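About Altetholm Players

We're a small theater company with a big appetite for new plays, old plays and anything in between that gives an actor something to chew on. Houda Abou Zeid started us off with a reading of a two-hander in a borrowed rehearsal room, and so many people wanted to stay and talk afterward that she booked the room again for the next Saturday. We've been at it ever since!
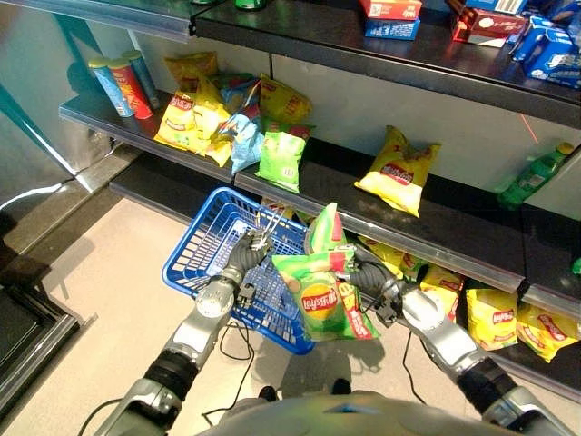 Altetholm, June

Our new season is cast, and we couldn't be happier with it. It opens with Kalton, a family drama set over one very long dinner, and goes on to Juška, a comedy with songs (and a frankly terrifying number of quick changes). Houda directs both. She trained as an actor and still rehearses like one, up on her feet and trying every part herself before she asks anybody else to.

The company has 26 members. A few act for a living, others teach or drive or cook all day and come to us in the evening, and we cast from the whole group every time. You might see somebody play the lead in one show and run the light board for the next. 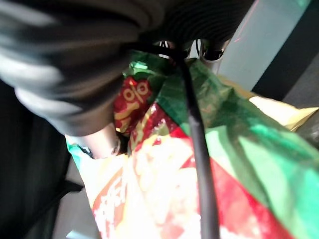
We rehearse at the Claro, which has 100 seats, a deep stage and the best acoustics we've ever worked with. You can whisper from the back wall and be heard in the last row. Once a year we take a show outdoors, where we can play to 500 people, and we all have to remember how to be loud again.

New writing matters a lot to us. We read every script we're sent, and the ones we love get a staged reading with a full cast and a good long conversation with the playwright afterward. Kalton began that way, with 2 chairs and a table, and it has grown a whole second act since then.

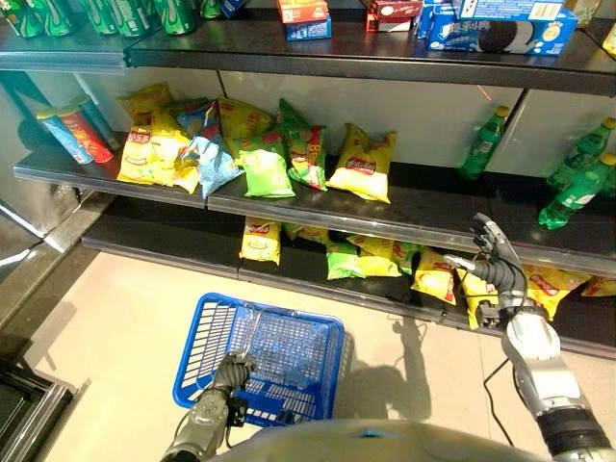 Snacks and drinks on the shelves, blue basket below

Come and see us! The doors open at 7 p.m. and the bar stays open after the show, so stick around and tell us what you thought. If you'd like to join the company, open auditions are held before each season, and you don't need any experience to try out.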